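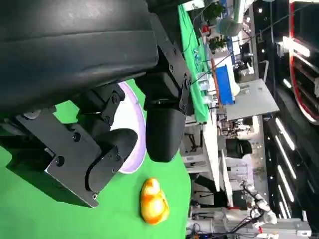
Black gripper and mounting plate over a green surface.

The Husov District Cricket League will open its season in May with a revised format and a new head of umpiring. Pouran Pakzad takes over the post after 15 seasons standing in league and cup matches. She spoke with the league office ahead of the annual meeting.

Ms. Pakzad began as a scorer for Landry Cricket Club, where her brother kept wicket for the second team. "I was given the book because I had neat handwriting," she said. "An umpire did not arrive one afternoon, and the captains asked me to stand at square leg. I knew the laws better than I expected to. I did not know where to put my hands."

She completed her first training course the following winter and was assigned to lower division matches, most of them at Wukine, where the outfield slopes toward the road.
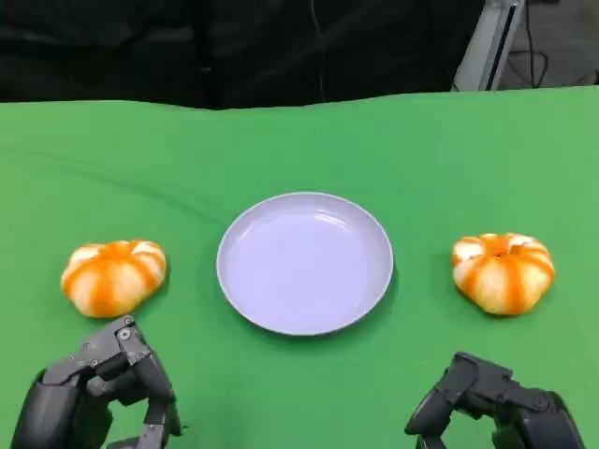 Standards in the lower divisions

The league has long relied on batting sides to supply their own umpires below the second division. Ms. Pakzad intends to end that practice in stages.

"A player who has just been dismissed should not be asked to judge a leg before wicket appeal against his own captain," she said. "It is unfair to him, and the bowlers draw their own conclusions."

Under her plan, every third division match will have at least one appointed umpire. The league currently has 56 registered officials and will need 60 to cover a full round of fixtures. Hooman Talebi, who manages appointments, has been in contact with former players at Landry and Nikusetti. Two have already enrolled in the spring course.

Ms. Pakzad would also like captains' reports returned the same evening. Many now come in after the next round has been played, and she described several of last year's as "two words and a signature."
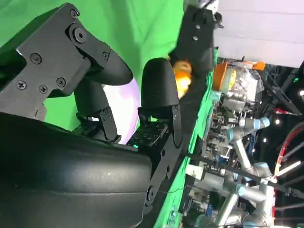 Light, rain and the shorter match

The change most likely to draw comment is the move to 40 overs a side in August and September. Last year's final round at Wukine ended in poor light, with Nikusetti nine runs short and two wickets in hand.

"I was at the bowler's end," Ms. Pakzad said. "Behrouz Kordestani was batting and wished to continue. The fielders at deep midwicket could not pick up the ball. We came off, and I would make the same decision again."

Mr. Kordestani has since written in support of the shorter match - a letter she has kept.

Asked about her own plans, Ms. Pakzad confirmed that she will stand in six matches this season, beginning with Landry's visit to Husov. Play starts at 1 p.m.
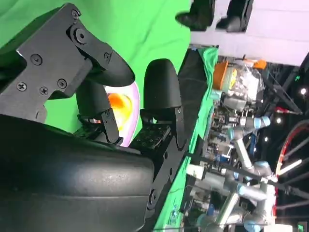
Two gripper fingers with rounded black fingertip pads.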